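Flallendale Technical Institute
Department of Automation Studies
Equipment Planning for Automation, Unit 5: Budgeting for a Two-Arm Packing Cell
Notes by Kadri Luik. Revised 12/13/23

Reading time: 5 minutes
Print this page | E-mail this page

1. Purpose of the unit

Students completing this unit will be able to prepare an equipment request for a small automated work cell, defend each line of it, and identify the costs that a supplier's quotation leaves out. The unit assumes that the earlier material on purchase orders and depreciation has been read.

The case used throughout is the packing study carried out for Plistell, a firm that ships small boxed goods and wished to know what a bench-scale cell would require before it committed money to a full line. The task is handling a flat black piece and its shallow, open box. It is a modest task, and for planning purposes that is an advantage. The part is small, the box is rigid, and the number of separate purchases can be kept short enough to examine in one session.

2. Begin with the task

An equipment request should open with a written statement of the work. The statement names the parts to be handled, the surface on which they rest, how they arrive, and the position in which they must be left. Only then should arms, grippers and cameras be discussed. Requests that begin with a model number tend to be returned by the purchasing office, and rightly so.

For a cell of this kind the statement should settle the following:

- whether one arm must steady the box while the other moves the piece;
- the widest and narrowest part the gripper fingers must close on;
- how much of the table both arms must be able to reach;
- what degree of surface marking on the product is acceptable.

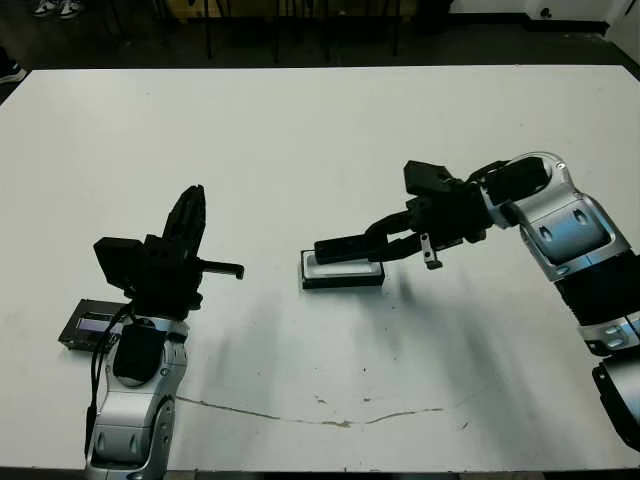

The first of these questions has the greatest effect on price. A second arm brings with it a second gripper, a second set of cables, further mounting work and a larger safety review. In some cases a simple fixture bolted to the table will hold the box at far lower cost. The fixture, however, suits one box size only, and a firm that changes its packaging often may spend more on fixtures over the life of the cell than it saved at the start. Students should cost both arrangements before recommending either.

3. Direct costs

Direct costs are those which appear on a quotation. They include the arms, the grippers and fingers, cameras and their brackets, the controller, the table and the mounting hardware. Two points deserve attention.

First, fingers are consumable parts. They should be entered as a recurring line and never folded into the price of the gripper. In the worked budget, spare fingers are carried at $600 per year.

Second, the table is equipment. A surface that flexes or shifts will spoil the positioning of a costly arm – and a table taken from a storeroom is seldom free once it has been leveled and anchored. A plain, pale top is commonly specified so that dark parts stand out well for the cameras. Its cleaning and eventual replacement belong in the budget too.

4. Indirect costs

Indirect costs are the ones most often missed. The worked budget allows 104 staff hours for setup, which covers mounting, calibration, trial handling of parts and the writing of operator instructions. It allows a further 30 hours for training. Both figures were agreed with the production manager before the request was submitted, and students are expected to show a similar agreement in their own work. 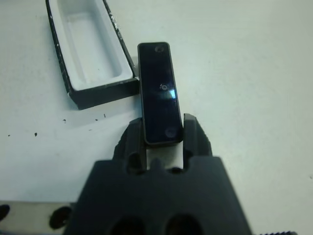 Sample product must also be paid for. Trial handling wears boxes and lids, and pieces used in repeated trials cannot be returned to stock. The request should state how many sets will be set aside and which department will bear the charge. Where the product has a glossy face, extra sets should be allowed for, as reflections can trouble a camera and lengthen the trials.

Floor space, electrical work and storage for spare parts complete the list. If the institute or firm charges rent internally, the rate should be obtained in writing.

5. Comparing quotations

Quotations for the case were sought from two suppliers, Vasiliauskas and Plunora. The Vasiliauskas quotation gave a single price for the complete cell, with installation included. Plunora priced each item separately and left installation to the buyer. Neither form is better in itself, but they cannot be compared until both have been rewritten on the same sheet, line by line, with in-house labor added where the supplier offers none.

Attention should be given to service terms. Response time, the cost of a visit and the length of time for which spare parts are guaranteed should each have a line of their own.

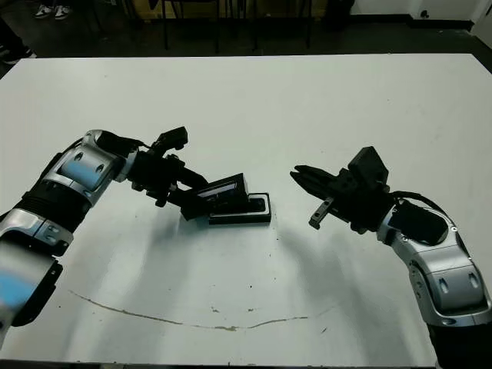 Hưng Trương, in written comments on the October draft of these notes, objected that the comparison sheet still favors the lower purchase price. A cell that stands idle while a finger or cable is on order has a cost, he wrote, and the sheet should carry it as a figure, even an estimated one. He also asked that the second arm be shown as an option with its own subtotal, so that a manager could defer it to the following year.

Both changes have been adopted. The idle-time line now follows the service terms, and the second arm is listed separately with its gripper, cabling and share of the setup hours.

6. Assignment

Prepare a complete equipment request for a packing cell serving a product of your choice. Include the task statement, direct and indirect costs over five years, two quotations rewritten on the common sheet, and a one-page recommendation addressed to a named manager. State clearly which figures are quoted and which are your own estimates. Requests without a task statement will be returned unmarked.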